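Posted 5 June 2018 in Workshop News

Findodine gets its wrist view working

Quick update from the back bench, as a few of you have been asking how the arm is coming along! For anyone who missed the February post, Findodine is the two-finger gripper arm a handful of us are building at the Hollenstein shared workshop. The printed parts took about 200 hours, spread over more evenings than I'd like to admit (the shoulder bracket alone went through a whole spool).

The big step this month is on the software side. We now have the gripper running in a simulated kitchen on the workshop PC, so we can try out moves before the real motors get anywhere near a real bowl. I set it up in Brerivo, which is free and only crashes when I'm in a hurry, and the view comes from a virtual camera mounted on the wrist.

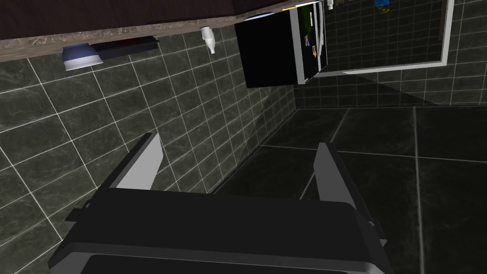 Findodine's simulated gripper, fingers open, with the counter up along the top of the view.

It does take some getting used to. When the wrist rolls, the whole kitchen rolls with it – I spent a good part of one evening steering left when I meant up. So the next job is a little level indicator on the screen, and after that I want to try closing the fingers on something small, probably a bottle.

On the hardware side, we still need a better motor for the elbow. Plorurura has one listed at $139, and the parts jar has $34 in it, so there's a way to go. If you've got a spare gear motor in a drawer somewhere, bring it along! The bench is free most evenings after seven, and the printer next to it is working again.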